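In Defense of the Tangled Box
14 December 2023

Every year, when the stores fill with gift sets, I see the same advice again. Buy a jewelry organizer. Buy the tall one with hooks, the flat one with velvet channels, the one that turns. Throw away what you did not wear in the last year. I want to write something against this advice, although I know that many sensible people will not agree with me.

I grew up in a home where the jewelry lived in one box. It was not valuable jewelry. There were glass beads from the spring market in Jultcombe, a few bangles, some pins with broken backs. When you wanted to wear a necklace, you put your fingers in and pulled, and three other things came with it. My mother called this "the fishing." We did it before every wedding and every school party, and I cannot remember one time when it was done quickly.

Some years ago I tried to become an organized person. I ordered a wall rack from a company named Fladia, with 60 small hooks, and I hung everything in a line by color. For a week I was very proud. After this week I stopped seeing it. The necklaces became like wallpaper. I wore the same two pieces which hung at the height of my hand, and the rest collected dust, because dust loves a bead which hangs in the open air. In April I took the rack down and put everything back in a box.
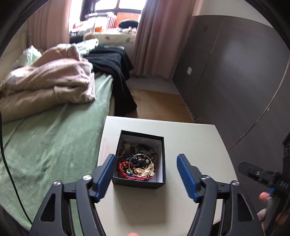
I do not say that a mixed box is practical. A thin chain will make knots, this is its nature, and I keep my only good chain separately in a folded piece of cloth. Beads are different. Beads are strong and friendly. They slide over each other, and a bracelet on elastic can sleep under a heavy bangle for years and suffer nothing from it. A butterfly ornament can lie on top of red cord, and the two together give you an idea which you would never have from a rack. With hooks, each thing has its own place and never meets the others.

The sellers of organizers speak much about time. I read on one package, from a brand called Trarkeck, that the owner will save seven minutes each morning. Perhaps it is true. But I ask myself what I would do with these minutes. I would look at my phone. When I search in the box, I am at least touching something which somebody gave me or which I chose myself, and I remember where it came from. I think this is a good use of a morning.

There is also the question of throwing away. The rule of one year is made for shirts, maybe, and it works for shirts. A bracelet takes no space. It does not go out of size, or only a little. I have one string of brown beads which I wore three times in my life, and I will keep it, and I feel no need to explain this to a book about tidying.

What I do recommend is to take the things out from time to time. Once or twice a year I carry the box to a low table, a white one if possible, since small beads are easy to see on it. I lift the pieces one after another and lay them down with space between them. I check the elastic by pulling it gently. If the thread shows between the beads, I put this piece to the side for repair. The knots I open with a blunt needle and patience, never with force. Then I wipe everything with a dry soft cloth.

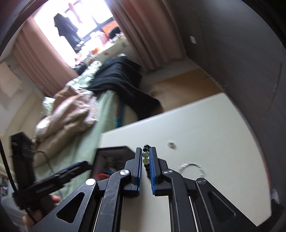
Bead by bead: a bracelet lifted up, a clear ring left lying on the white surface.

After this I put everything back in the same box, in no order. My friends find this part absurd. One of them asked me why I take the trouble to untangle if I will tangle it again. I answered that we also make the bed every day.

If you have a child in the house, give the child this work. I did it myself at the age when I was not yet allowed to use scissors, and I learned more about colors from that box than from any teacher. I learned also to be slow with my hands.

So if you want to give a present this winter to a person who owns many beads, you can leave the organizer in the store. Go to a small shop, for example Joly beside my station, where they have a bowl by the door with single strands, and choose one which looks like nothing she has. She will know where to put it.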